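August, a bit after 4 in the afternoon

Right, the table covering. I've put off writing this up because I kept thinking I'd redo it once more, and I haven't, so it goes in as it is.

The old covering was the glossy white one left over from the Urkdale job, and I was sick of it. Every lamp in the room showed up in it as a bright smear, and by late morning the window did too. Ha-neul had been taping paper over the worst bit for a month! So I got a length of the matte stuff from Redholm in that pale lavender gray (the swatch says "gray", it is not gray, it's lavender on anything bigger than a postcard). I like it a lot. Ha-neul Ham says it looks like a dentist's waiting room. We agreed to disagree.

Cut list, for when we do the second table:
table depth 30 in.
fold-under at the front and back 2 in. each, and I wish I'd left more at the front
blade: new one, the old one dragged
pull from the middle outward, clamps last

The roll came folded as well as rolled, don't ask me how, and the creases were the whole battle. First go I laid it flat overnight with the Mughal catalogs on top (finally a use for them). Better, but you could still find the fold lines with your fingertips. Second go was the steamer on low with a cotton sheet in between, working from the center. That took 26 minutes for the full length and got most of it out. I would not go hotter than low. I tried medium on an offcut and it went shiny in one spot, which is exactly what we were trying to get away from.

Clamping: the Vandden clamps are fine but the pads leave a dent if you crank them. Finger tight plus a quarter turn. I did three of them too hard before I noticed and had to go back around.

Lights next. I turned the side lamp off completely and went with the overhead panel only, dimmed down until the hard shadow under my coffee cup went away. The meter read 742 at the middle of the table, then 22 lower at the far end, and I can live with that. Before, with the side lamp, I didn't even bother writing the numbers down, they were all over the place depending on where I stood. Note to self, stand in the same spot when you read the thing.

Then I cleared the middle and pushed the small stuff up toward the far edge to get a proper look at the surface.

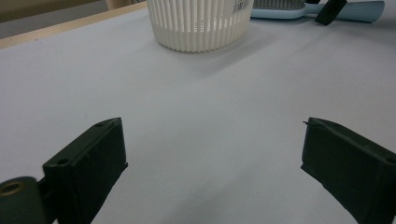
New covering with the overhead light. Small creases still there, shadows nice and soft.

So, still a few creases, but subtle ones, and I'm leaving them. I could chase them all week. The softness of the shadows is what I wanted most and I'm really pleased with that part.

To do:
order the second length before Redholm changes the color again
ask Ha-neul where the good steamer cloth went (the one I used has a scorch mark, not mine)
felt pads for the clamps
wipe test on the offcut, plain water first, then the mild soap
label the dimmer position with a bit of tape so it doesn't wander

Offcuts are rolled up behind the door. Please don't fold them!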